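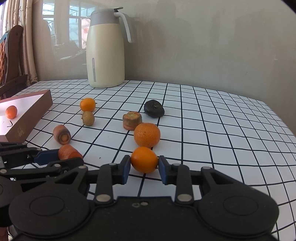

Open day walk-through, handling demo room
Site: Rillcombe, upstairs room
Filled in by: Elie Geagea
Round 1 before doors, round 2 with first group in
Marks: OK / FIX / N/A. Comments under each line, keep them short.

1. Way in and out

1.1 Door opens fully, no wedge needed
OK
Sticks a bit at the bottom. Pushes fine.

1.2 Exit route clear to stairs
FIX, done
Huditz crates in the corridor again. Moved to the store. Ask them to use the back entrance for drop-offs next time, I asked in February too.

1.3 Room limit posted
FIX
Sign says 80, that's the number for the big hall downstairs. This room is 19 incl. staff. Took old sign down, hand-written one up for now. Need a proper printed one.

1.4 Headcount at door
OK
Clicker works. 71 booked for the whole day, groups are split on the sheet at reception.

2. Table and surroundings

2.1 Table steady, no rock
OK
Leaned on all four corners.

2.2 Cloth flat, no trip edge on visitor side
OK
Grid cloth stays, demo people want the squares. Check hem at every changeover, kids pull it.

2.3 Chairs out of the walking line
FIX
Chair by the window wants pushing back. Someone will catch a hip on the arm.

2.4 Sun and glare
FIX
Comes in hard in the morning. Curtain half drawn for round 2, see how it goes. Presenter shouldn't have to squint at moving parts.

2.5 Hot drinks
FIX
No hot drinks at the demo table, same rule as the workshop. 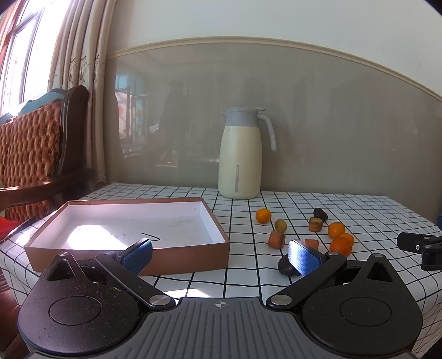
2.6 Items on the demo table
FIX
Qaisi's list for this station says produce, one box, grippers. Nothing about drinks. So the cream thermos jug at the back by the wall goes off before group 2, full or empty, don't care. Box can stay, it's shallow and open so people can see into it from where they stand. Carrot chunks and citrus fine. The dark purplish-black pieces I'd swap out, visitors will ask and somebody small will want to poke one.

2.7 Food handling
FIX
Nothing off this table gets eaten, before or after. Say it out loud at the start of each group. Seperate snack plate goes in the corridor, covered. Allergy card next to it.

2.8 Wipes and bin within reach
OK
Bin liner changed. One spare pack of wipes in the drawer.

3. Grippers

3.1 Visual check, linkages and pivots
OK
No cracks that I can see. Wiggled each one by hand. One a touch looser than the other, still inside what Qaisi allows. Note it for the next service.

3.2 Finger pads seated, not peeling
OK
Blue pads, all stuck down. Press edges again at lunch.

3.3 Housings clean
FIX
Dust on one. Dry cloth only, no spray.

3.4 Pinch points explained to visitors
FIX
Presenter did it but way too fast and facing the wall. Do it again slower, show with a pencil or something, NOT a finger.

3.5 Visitor try-out, one person per gripper
OK with comment
Fine when there's a staff member per tool. With two going over the same table the arms get close to each other, so agree who is on which side before anyone picks up. Left takes the box side, right takes the other.

3.6 Age limit for try-out
OK
Card is on the door. Under tens with an adult's hand on the tool.

3.7 Spare gripper tagged and put away
FIX
Tag says 123, log says somthing else. One of them is wrong. Keep it in the cupboard until Skadau calls back.

4. Power and cables

4.1 Cables off the floor
OK
Taped along the wall, tape is holding.

4.2 Extension leads, one per socket, none chained
FIX, done
Found two chained behind the door. Unplugged one.

4.3 Chargers not left running when room is empty
OK
Last person out does it. That means write your initials on the sheet, please.

5. People

5.1 First aider on shift
OK
Me till 1 pm, then whoever is on the reception sheet.

5.2 First aid kit in date
FIX
Eyewash expired. New one ordered, borrow the one from the workshop meanwhile.

5.3 Presenter briefed on stop word
OK
Word is "down". Everybody puts the tool on the table and lets go. Tried it once with the staff, second try with group 1, they liked it.

5.4 Photo notice up
OK
At the stairs and on the room door.

Still open at end of round 2
1.3 printed sign
2.3 chair
2.6 jug, dark pieces
3.3 dust
3.4 pinch talk again
3.7 tag / log mismatch
5.2 eyewash

Copy to Huditz for 1.2, copy to Skadau for 3.7. Next check at lunch, same sheet, use the blue pen so I can tell the rounds apart.

E. Geagea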